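Clear Bins for the Kitchen: Picking, Filling and Cleaning Them

Kitchen & Pantry Tips
Updated July 2023

Clear plastic bins are cheap, they stack, and you can tell what is in them from across the room. They also scratch, go cloudy and collect crumbs in the corners if you leave them alone. These are the tips we use and the ones readers have sent in.

Measure first

Take a tape measure to the shelf before you shop. Write down width, depth and the height to the shelf above, then take an inch off the height so your hand fits in over the rim. If the cabinet has a face frame, measure the opening as well as the inside. A bin that fits the shelf but won't go through the door is no use to you.

Many bins taper toward the bottom. The size on the label is usually the outside of the rim, so the floor of the bin may be an inch or more narrower. If you plan to stand cans in rows, measure the bottom.

Buy one and live with it for a week before you buy the rest. Keep the receipt.

Handles

For a high shelf, get bins with a slot cut into the short end and put that end facing out. For a low shelf or a table it matters less, and a plain raised rim is enough to get your fingers under.

Slots let in dust and the occasional moth. Don't keep open bags of flour or rice in a bin with slots. Put those in something with a lid that seals.

What goes in with what

Sort by when you reach for things. Breakfast items in one bin and baking in another works better than sorting by package type. If two people in the house cook, agree on the groups before you fill anything.

Keep weight in mind. Full cans are heavy and thin-walled bins flex when you lift them from one side. Six or eight regular cans is plenty for a medium bin. Put cans in a bin of their own and keep fruit out of it. A can that rolls will bruise a pear in no time.

Stand cans up if the bin is tall enough. If they have to lie down, lay them all the same way with the labels up.

Fruit

A clear bin is fine for fruit you will eat in a few days. It is not a good place for long storage because air doesn't move through the sides.

Don't wash fruit before it goes in. Wash it when you take it out.
Put a folded dish towel or paper towel on the bottom and change it when it gets damp.
Apples and pears give off ethylene gas and will hurry along anything nearby. Use that on hard avocados. Keep it away from bananas you want to last.
Grapes belong in the refrigerator, in the bag they came in.
Oranges keep well on the counter for a week, longer in the refrigerator.
Check underneath. The soft one is always at the bottom.

Play food and display fruit

Pretend fruit turns up in a lot of kitchens, either in a bowl on the table or in a child's toy set. Keep it in its own bin, away from the real thing. Small children don't always know the difference, and small parts such as stems and single grapes can come off.

Wipe hard plastic pieces with a cloth dipped in warm water with a drop of dish soap, then dry them. Don't soak foam fruit. It takes on water and may smell for weeks. For dust between grapes, a dry paintbrush about an inch wide does the job.

Empty cans saved for playing store need a smooth rim. Run a thick rag along the inside edge, and if it snags, recycle the can.

Water bottles

Bottles are awkward. They are too tall for most bins standing up and they roll when they lie down. Two things help. One is to lay them across the bin corner to corner, which holds them still and uses the longest line you have. The other is to store them with the caps off until they are fully dry inside, then screw the caps on loosely.

If the cap has a carrying loop, hang it on a cup hook inside the cabinet door while the bottle dries on the rack. Check the groove under the gasket once a month. Pry the gasket out with a butter knife, scrub it and the groove with an old toothbrush, and put it back dry.

Get rid of bottles that leak. Three good ones are better than a cabinet full.

Sorting day

Do it at the table, not at the cabinet. Clear the table, bring over two bins, and empty one shelf at a time. Anything you can't place goes into the nearer bin for now and gets sorted at the end. It will look worse before it looks better.

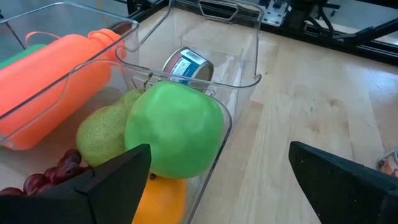
Clear bins on a wooden table: fruit and an orange water bottle in front, a can on its side behind.

Finish one shelf before starting the next. Wipe the shelf, let it dry, put the bins back, and leave a little empty space in each one for the next grocery trip.

Cleaning cloudy plastic

Wash by hand in warm water, never hot. Thin clear plastic can craze or crack in a dishwasher even when the bottom says it is safe. Use a soft sponge. The green side of a scrub sponge leaves fine scratches that never come out.

For a white film from hard water, wipe with equal parts white vinegar and water, wait five minutes and rinse. For sticky label glue, rub in cooking oil with a fingertip, leave it for ten minutes, then wash with dish soap. Skip acetone and nail polish remover — they melt the surface.

Dry with a lint-free towel and leave the bin upside down on a rack overnight.

On a wooden table

Bin bottoms often have a molded ridge, and grit caught under it will scratch the finish. Lift, don't slide. Put down a towel if the wood is soft or only oiled. Wipe up drips at once, especially near knots, where the finish tends to be thinner.

From readers

Despina Liapis writes that she marks bins with a grease pencil on the short end. It wipes off with a dry cloth and she changes it when the contents change.

Younes El Ouafi cuts shelf liner to fit the floor of each bin. Cans stop sliding, and he rinses the liner in the sink when something spills.

Next in this section: drawer dividers and what to do with lids, in September.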